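# Pleltcombe council race heads to a second round
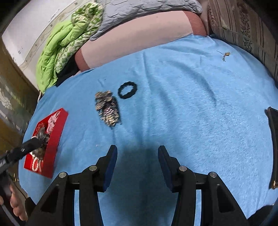

Voters in Pleltcombe will return to the polls in April after neither of the two main lists won a majority on the town council. The Rarkel alliance, which has governed for 19 years, finished 707 votes ahead of its challenger, Jindby, but fell short of the half it needed to stay in power outright.

Turnout was higher than at the last local election, and polling places on Jelínek Street stayed open an extra hour to clear the lines. The count ended shortly before 4 a.m.

Housing costs dominated the campaign. Jindby wants a cap on rent increases in town-owned apartments – a plan Rarkel says would drain the repair budget. Both sides support building around 1000 new homes, though they disagree on where.

Two smaller lists were knocked out. Neither has said which side it will back in the runoff.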